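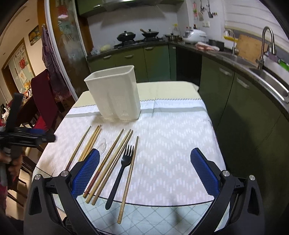

White plastic utensil caddy on the kitchen table, chopsticks and a fork out in front.

I have bought three utensil holders in my life and the first two were mistakes. One was a ceramic crock that weighed as much as a bowling ball and grew something in the bottom that I don't want to describe, and the other was a wire thing from Gultora that let every chopstick I own slide straight through the mesh and onto the counter. So when my brother-in-law Danish Jatoi wouldn't shut up about his Stongate caddy (he really is like this, he once spent a whole dinner on a dish rack), I gave in and ordered one.

I've had it since July and I like it a lot! It isn't perfect, and I'll get to the annoying parts, but it has earned its place next to my sink.

It's a plain white plastic box, more or less. Rectangular, open at the top, a bit narrower at the bottom, with rows of little slots low down on the front. No dividers, no lid, no suction cups, no cute lettering telling me it's for FORKS. The slots are what I was after, because we use wooden chopsticks most nights and wood that stands in a puddle goes gray and fuzzy at the tips. In the crock I was throwing out a pair every couple of weeks. With this one I set it on a folded towel after washing up, and by breakfast everything is dry down to the ends. I haven't tossed a chopstick yet.

The height is good too. Ours are all different kinds (some are nice, some came with takeout, a few belonged to my grandmother) and they all stand up with enough sticking out to grab. Short stuff is another matter. Teaspoons sink to the bottom and you end up fishing for them with two fingers, so I keep those in the drawer now.

Okay, the tipping. If it's empty, or you've loaded only one side, it's light enough to knock over with your sleeve. I've done that twice, once in front of company. Filled up evenly it stays put, even with my kids reaching across it, and I think a slightly wider base would fix the whole thing. Shoaib Pirzada from down the street has the same one and dropped a handful of glass marbles in the bottom, which works, but then you've got marbles to wash, so no thank you.

Cleaning is easy enough. Every Tuesday I dump the whole lot out on the table, sort the chopsticks back into pairs, or try to, and scrub the caddy with a bottle brush. The slots collect a little film if you let them go, and an old toothbrush takes care of it. I've run it through the dishwasher on the top rack 14 times or so without any warping. It did pick up a faint orange tint inside after one load with a curry pot, and that faded in a week.

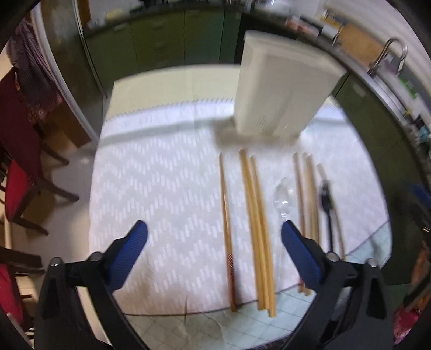 Sorting day: chopsticks, the clear plastic spoon and the rest, with the caddy behind them.

I do wish it came in more colors. Off-white is fine against my tablecloth, but it's not exactly something you show off, and my mother asked if it had come from a hospital cafeteria. The Tănase one she has is prettier, a deep green with a little tray underneath, and if your counter is bare wood you might want that tray. Hers is shorter, though, and long cooking chopsticks make it wobble like crazy. I also looked hard at the Grustatier, which has three compartments, but they're narrow and I couldn't see how you'd get a brush down in there.

One more complaint and then I'm done. The price sticker was slapped right across the slots, and the glue took me two rounds of cooking oil and a fingernail to get off. Put it on the bottom, people!

Would I buy it again? Yep. If your house runs on chopsticks and you're sick of soggy tips, get this one and fill it evenly. If you mostly own short spoons, or you have a cat who likes to push things off counters, I'd go with something heavier. Four stars from me, and it would be four and a half without the sticker.

Contact | Copyright, all rights reserved | Back to top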